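Hurkamon: Wrist-View Perception and Grasp Planning Toolkit

Overview

Hurkamon is a software package for testing perception and grasp planning from a single wrist-mounted camera in simulation. It contains a renderer wrapper, a segmentation module, a grasp planner and a replay tool. The package is maintained by Drutar and is distributed together with the Multent episode set, against which all default settings were tuned.

Contents of the release

The Multent set holds 489 simulated episodes recorded at 18 frames per second. Each episode folder contains the rendered color frames, a depth map for every frame, the joint state log and a plain text task file. Episodes are divided into training, validation and test portions by scene layout, so that no layout appears in more than one portion. The division is fixed and should not be changed when results are reported.
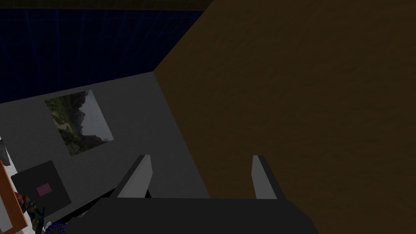
The segmentation module assigns each pixel to one of three classes: gripper, support surface or object. It runs before the planner and writes its output next to the source frame. Flat items require particular care. A landscape picture lying flush on a gray surface offers almost no depth edge, and the module must separate it by color alone; the dark square panel near it, with a small pink square inside, raises the same difficulty. Users who disable the color branch should expect such items to be merged with the support surface. The gripper mask is computed from the joint state and does not depend on image content, so light gray fingers against a gray background are handled correctly.

Planner behavior

The planner accepts a segmented frame and returns up to 5 grasp candidates, ordered by score. Candidates whose approach path passes through a large nearby surface are removed before scoring. The clearance margin is set in planner.cfg and applies to the palm as well as the fingers. A margin of zero is permitted for debugging – it must not be used for reported results.

Installation

Unpack the archive, run setup.sh and confirm that the self-check completes. The replay tool requires a display; all other modules run without one.

Known limitations

Rendering is flat and often dim, and the current release provides no lighting variation. Objects at the border of the view are labeled only where visible. Thin objects seen at a steep angle may receive incomplete masks.

Changes in this release

The February update replaced the Van der Merwe depth filter with a simpler median filter. The former filter remains available through the option legacy_depth – it will be removed in the next major version.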